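Kinyua Boxing Club — second progress report on the Siritz grant
Prepared by Musyoka Makori for Elaine Bragança
October 23, 2022

You asked for a plain account of where the money has gone and whether I think it is working. The short answer is that some of it is, and I would be careful with the rest.

Coaching first. The youth sessions have run every week since July and the register now has 22 names on it. I don't set much store by the register. Plenty of those names came for a fortnight, liked the gloves and went back to football. The boxers I would call regular could all fit in one corner of the gym, and most of them were with us before the grant came through. Adhiambo Lyimo disagrees with me and thinks it is too early to judge. She takes the beginners, so her view should be weighed against mine.

Bouts. We put 3 boxers forward for the Flustia novice show. One was withdrawn at the medical with a cut that had not healed, one lost on points and one won on a split decision. Hollis Rosenthal's newsletter called this a breakthrough. I watched the winning bout twice and thought the other lad was unlucky. Our boxer drops his right hand whenever he jabs and will be found out by the first decent counter-puncher he meets. He knows this and is working on it.

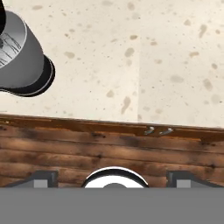
Weight-making is the part of the programme I have the most doubts about. The original bid promised a nutrition course, and Fastport supplied one: a slide pack, a wall chart and an app that asks teenagers to log every meal. Hardly anyone logs anything. What has helped is Kerubo Urio cooking after the Thursday session and talking to them while they eat, with no chart in sight. The equipment needed for that is very modest — a bit of speckled worktop and a metal container or two like the one tilted there would cover most of it. I would like to drop the app when the licence runs out and move the £260 it costs us to food. I would also like it written down that no junior at this club is to cut weight for a show, whatever the matchmaker says on the phone.

Sparring. The agreement with the other gym has been slow. We were told there would be open sparring every month and have had 2 sessions. In one of those our lot were put in with boxers far too experienced for them, and I stopped it early. I have asked for matched weights and bout records in advance and am waiting for an answer. Until it arrives I would not count sparring as delivered.

The new ring canvas is down and is good. The second-hand heavy bags were a false economy. Two have split at the seam and the supplier is not returning calls.

Targets. The bid says we will have a boxer at regional championship level by the end of the second year. I did not write that line and I would not have. It takes longer than that to make a sound novice, and chasing it would mean pushing someone into bouts before they are ready. I suggest we replace it with a figure for boxers still training after twelve months, which we can check against the subs book.

Still needed from you: a decision on the app money, and a yes or no on changing the target before the next payment is released.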